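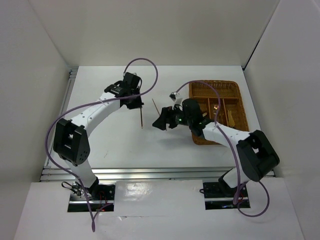

Besteck und Kleinteile, Prüfliste Mai, Gästeküche Morkberg. Geprüft wird der Tischbestand aus Korb und Besteck, danach die Ablagefläche. Der geflochtene Korb steht bei der Prüfung auf der weißen Fläche, die dünnen braunen Stäbchen werden einzeln angesehen. Prüfung: Zubaida Bhutto. Gegenprüfung: Wojciech Tomaszewski.

1. Ablagefläche
Sauber, keine Speisereste: in Ordnung
Kanten ohne Absplitterung: in Ordnung
Kratzer: geringfügig
Kommentar Bhutto: Kleine Flecken mit dem milden Reiniger nachwischen, keine Scheuermilch. Feine Kratzer bleiben, solange man sie mit dem Fingernagel nicht spürt.

2. Korb
Geflecht fest, keine abstehenden Enden: in Ordnung
Fächer innen sauber: Nacharbeit
Kommentar Bhutto: In den Ecken sammeln sich Krümel. Korb ausräumen, ausklopfen, trocken ausbürsten. Nicht in die Spülmaschine.
Kommentar Tomaszewski: Erledigt, 14 Uhr. Bürste liegt jetzt im Schrank unter der Spüle.

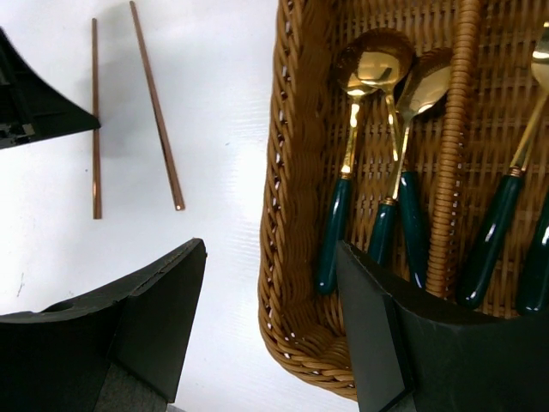 Löffel und Gabeln kommen erst zurück, wenn das Geflecht trocken ist. Beim letzten Mal wurde zu früh eingeräumt, danach roch der Korb muffig. Löffel links, Gabeln rechts.

3. Stäbchen
Gerade, nicht verbogen: in Ordnung
Spitzen ohne Grat: in Ordnung
Paarweise vollständig: in Ordnung
Kommentar Bhutto: Mit einem weichen Tuch über die Spitze ziehen. Bleibt das Tuch hängen, aussortieren und an Shaohua Wei melden.

4. Löffel und Gabeln
Übergang vom Griff zum Metall fest: in Ordnung
Griffe ohne Risse: in Ordnung
Beschichtung ohne Abplatzer: 2 Teile zur Nachkontrolle
Kommentar Tomaszewski: Die 2 Teile liegen getrennt in der Schublade. Ersatz unter Artikelnummer 2495 bei Tjoa anfragen, falls die Stellen größer werden.

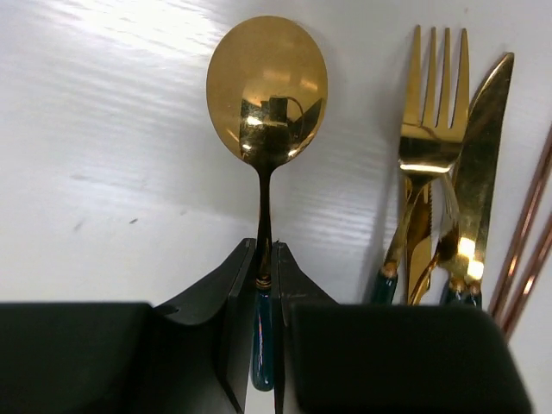 Zu Punkt 4: Löffel mit goldfarbener Laffe und dunkel blaugrünem Griff, dazwischen der geriffelte Ring.

Am Ring setzt sich Spülmittel fest. Mit weicher Zahnbürste reinigen, klar nachspülen, sofort abtrocknen.

5. Offen
Neue Geschirrtücher: bestellt Chang-ho Myung
Nachkontrolle der aussortierten Teile: Tomaszewski, vor dem nächsten Einräumen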